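Small tools, one tray

20 April 2020

Having spent more time than usual at the bench this month, I have changed how I keep the small tools. The previous arrangement was a drawer with 16 compartments, bought from Wunderlich. It worked well for screws and badly for anything with a handle, and most of the compartments were too short for a screwdriver unless it stood on end.

The new rule is that the tool in use lives in a tray and everything else hangs off the worktop. The tray is shallow and yellow, plain plastic, with low sloping sides. Depth was the main consideration. My first attempt used a deep Plekum box, and a short driver lying at the bottom of it had to be fished out with two fingers. With low sides the hand comes in nearly flat and closes on the handle directly.

Colour mattered more than I had allowed for. My drivers are mostly black, handle and shaft, and on a patterned surface a thin black shaft is easy to miss. I tried a grey tray for a week and kept putting paper down on top of it. Yellow has cured that.

For storage I use wire baskets. Mesh has two advantages over a closed bin: dust falls through, and the contents can be made out from the side without lifting anything down. The disadvantage is that thin items work their way out through the gaps. A square grid is worse in this respect than a close diamond mesh, at least with the sizes I have. Hex keys go in a tin for this reason.

Hermine Leitner wrote to ask whether the baskets swing when you reach into them. A long one hung from a horizontal rail does, slightly, if it is loaded at one end. Put the heavy items in the middle.

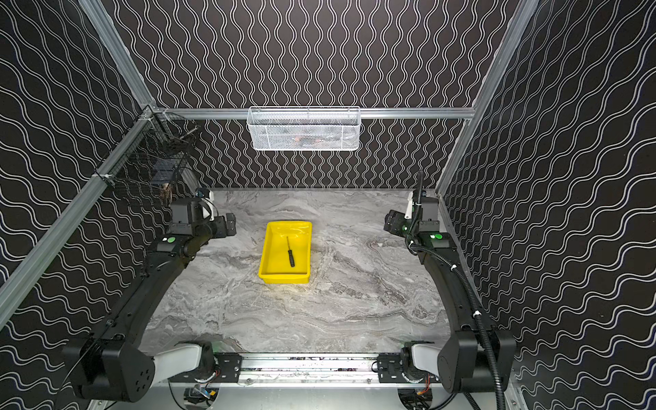 Weight is the other limit. I keep each basket under 300 grams, which is well below what the hooks will take, but a heavier load makes the rim sag and the hooks creep along the rail. The full set of precision drivers came to 249 grams on the kitchen scales, so it has a basket to itself.

Rodrigo Mateos uses magnetic strips from Vokov and recommends them. I had one until last July and took it down. The tips became magnetised, and they then picked up filings whenever I worked on anything steel. If you mostly do woodwork this will not trouble you.

Still to do: labels for the tins, and a second tray for screws removed during a job. At present they go in a saucer.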